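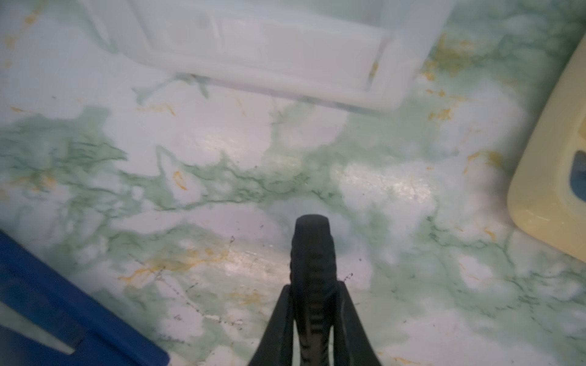 换季收纳小记：先把盒子们请到台面上来

阅读时间：约 7 分钟

四月的雨总算下完了，Dekavthorpe 这边的邻居们又开始在楼道里互相打听：你家的抽屉收了没有？说来惭愧，我家的一直没动。冬天攒下来的那些小东西，橡皮筋、备用纽扣、不知道配哪台电器的短线、只剩一个底的蜡烛，全都挤在厨房最靠窗的那个抽屉里，每次拉开都要先把手伸进去按一按，不然卡得死死的。上一期信里我答应过大家要写收纳，收到了好多回信，有的写得比我的专栏还长（真的很感谢，每一封我都读了，有几封还读给家里人听）。所以这一期就老老实实写收纳，从最不起眼的一步写起，就是把盒子本身理一理。

我以前总是反着来的。看见乱，第一个念头是去买新盒子，买回来发现尺寸差一点点，塞不进去，于是盒子也成了要收的东西。去年秋天搬橱柜的时候翻出来一大摞，方的、圆角的、带格子的、没盖子的，什么都有，看得我坐在地上笑了好一会儿。后来学乖了，动手之前先腾出一块台面，把家里闲着的塑料盒和托盘统统拿出来，口朝上摆开，看看手头到底有什么。

我喜欢在那种仿大理石花纹的台面上做这件事，白底上走着绿色的纹路，中间夹一点芥末黄和金色。花是花了一些，可是半透明的白色盒子放上去特别好看，底下的纹路会隐隐约约透上来，盒子也跟着带了点灰绿色，像早春河面上还没化完的薄冰。奶黄色的塑料件摆在旁边，颜色就暖一些。这种亮面的台子有个小毛病，反光，灯一照就白花花一片，找小螺丝、小别针的时候要换个角度看，或者干脆铺一块深色的布。我自己是懒得铺的，歪一歪头也就看见了。

说到半透明的盒子，很多朋友问过我到底选全透明的还是磨砂的。我的回答可能有点和稀泥：看你放什么，也看你的脾气。全透明的找东西快，可是里面稍微乱一点就一览无余，我婆婆来家里的时候我总想拿块毛巾盖上。磨砂的那种乳白色，看得出大概有没有东西，又不至于把里面的窘态都交代出来，放在开放式的架子上比较安心。针线、药膏、电池这几样我都放磨砂盒，外面贴一条纸胶带写上名字，字写得丑也没关系，自己认得就行。

格子也值得多说几句。盒子里有一个凹下去的长方形小格，看上去很贴心，用起来却要试一试才知道合不合适。我有一个带格的盒子，原先想放耳环，结果格壁太浅，一端起来耳环就翻山越岭跑到隔壁去了，后来改放便签纸和回形针，倒是相安无事。所以我现在的习惯是，拿到带格子的盒子，先把打算放的东西摆进去，端着在屋里走一圈，走到阳台再走回来。要是没有串门，这个盒子就算安家了。

圆角的盒子擦起来很省心，这一点我是上了年纪才体会到的。直角的缝里容易积灰，得用棉签一点一点掏，圆角的拿抹布一抹就过去了。不过圆角盒子并排放进抽屉，角落里总会空出一小块来，空着看不顺眼的话，可以塞一卷细绳或者一小包干燥剂。我家那几个空角里现在住着顶针、卷尺和一枚旧书签，不知怎么的，每次都能在那里找到它们。

洗盒子请用温水，滴一点洗洁精，软海绵就够了。磨砂面上沾了油会有点发黏，可以先用小苏打调成糊抹一层，等上 14 分钟再冲。我试过等更久，效果差不多，还把锅给忘在炉子上了。洗完倒扣在架子上晾，盖子和盒身分开放，一定等干透了再合上，不然里头会有一股说不清的味道。纸胶带的残胶拿吹风机吹一吹就能搓下来，别拿刀刮，我刮过一次，那道印子到现在还在。

还有一件事是读者来信里提的，我觉得很有道理，就抄在这里：收拾抽屉的时候，不要一口气把所有抽屉都倒出来。这位读者说她曾经一个下午倒了整间厨房，到晚饭时候连一双筷子都找不着，全家人吃了饼干。一次就倒一个抽屉，收完放回去，喝口茶，想继续再继续。抽屉最里面 16 厘米的地方最容易被忘掉，大家收的时候记得往里够一够。我就在那里摸到了一把找了两个冬天的核桃夹。

用不上的盒子怎么办呢？好的、没有裂的，请带到 Atano 街坊换物角去，就在面包店隔壁，门口有个绿色的遮阳篷。五月整个月都开着，下午来人多一些，上午清静。去年那边一共换出去将近 2,000 件小家什，我自己就换回来一个高脚的点心盘和半盒彩色图钉，很满意。带盖的盒子请把盖子用橡皮筋捆在一起，不然到了那边又成了孤儿。太旧、太黄、一捏就响的就不要带了，家里留着装花土倒是可以。

Pettigrew 杂货铺那边也托我说一声，店里的抽屉隔板到货了，可以自己剪短，剪的时候戴副手套。买之前请量好抽屉里面的宽度，量里面，不是外面！我上回量的是外面，回家以后隔板弯成了一座小桥，又抱着跑了一趟去换。店里的人很和气，没有笑我，至少没有当着我的面笑。

我们这份 Kona 居家信现在有 900 位订阅的朋友了，刚开始的时候只有同一栋楼里的几户人家，打印出来塞在信箱里，字还常常印歪。谢谢大家一直看到现在。你家的抽屉里翻出过什么意想不到的东西，欢迎写信来讲，长一点也不要紧，我这个人最爱看长信。下一期打算写调料瓶，胡椒和孜然要不要放在一起，我和家里人为了这个已经争了好几顿饭了。

最后更新：2021年5月1日

联系我们：请直接回复本邮件 | © Kona 居家信 版权所有 | 返回顶部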